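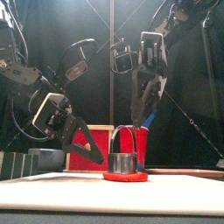

Fitzsimmons Gallery, Narkau
Condition and hanging check: the Bimetent paintings
October 2018

Scope: all framed and unframed works on the ground floor and upper landing, the fixings that hold them, the lighting, and the store behind the office. Works on paper are checked separately in January and are left out of this list.

Marks used: OK, ACTION, WATCH, N/A.

1. Hanging and fixings

1.1 Wall plates tight, no movement when the frame is pressed at the lower corners. OK
Comment: Plate on the large harbour view (inv. 893) was retightened in the spring and has held.

1.2 Picture wire free of fraying and rust. ACTION
Comment: Wire on the two still lifes by the stairs is the old braided type. Replace both. Use the coated wire from the Ekolum order and keep the same drop, so the hanging line does not change.

1.3 D-rings screwed into sound wood. WATCH
Comment: Left ring on "Olive Trees, Evening" sits close to an old split in the frame. The split has been filled and has not opened. Look at it again in January.

1.4 Security screws in place on all works within reach of visitors. ACTION
Comment: One missing on the small self-portrait. The spare screws in the office drawer are too short for this frame.

2. Paint surface

2.1 No new flaking or lifting. WATCH
Comment: Slight lifting along the top edge of "The Quay", in the thick white of the sky. It matches the last condition report and the area is no larger. Do not dust this painting.

2.2 No new cracks. OK
Comment: The fine cracks in the dark reds of the early portraits were all recorded when the group came in.

2.3 Varnish even, no bloom. ACTION
Comment: Cloudy patch, lower right, on the painting nearest the side door. Probably damp air. Move the work to the inner wall until the conservator has seen it. The doormat by that door should also go, as it stays wet after rain.

2.4 No marks from handling. OK

3. Stretchers and backs

3.1 Canvas tension even. OK
Comment: The largest canvas sags a little at the bottom. Keys were not touched. Leave this to the conservator.

3.2 Keys present and tied in. WATCH
Comment: One key on inv. 2,244 is loose but still in its slot. It needs tying before the painting travels.

3.3 Backboards fitted. ACTION
Comment: 11 works still have no backboard. Cut these in order of size, smallest first, from the sheets already in store.

3.4 Labels and old exhibition stickers readable and attached. OK
Comment: The dealer's label on the back of "Two Bathers" is coming away at one corner. Photographed. Please don't tape it.

4. Light and air

4.1 Lamps at the agreed level. OK
Comment: Readings taken with blinds down and again with blinds up. The landing is the brightest spot, still within the limit set by the lender.

4.2 Blinds working. ACTION
Comment: Middle blind on the landing sticks halfway. Until it is repaired, leave it fully down.

4.3 Humidity logger running and battery good. OK
Comment: The log has been downloaded and saved in the shared folder. One short peak, on the day of the delivery, when both doors were propped open.

4.4 Nothing hung above a radiator. OK

5. Store

5.1 Works off the floor. OK

5.2 Racks padded, no bare metal touching frames. WATCH
Comment: Padding on the bottom rack is worn at the front. Enough foam is left over to do this in-house.

5.3 No sign of insects. OK
Comment: Traps changed. Two silverfish in the trap by the sink, none near the racks.

5.4 Location list matches the shelves. ACTION
Comment: 28 entries checked against the racks. The unframed oil sketch listed in bay three is in bay four. Correct the list and leave the sketch where it is.

6. Paperwork

6.1 Lender's agreement on file and signed. OK

6.2 Insurance values current. WATCH
Comment: The values were set before the cleaning of the harbour view. Ask whether the lender wants this one revised.

Items marked ACTION are to be closed and initialled on the office copy. Items marked WATCH carry over to the January check.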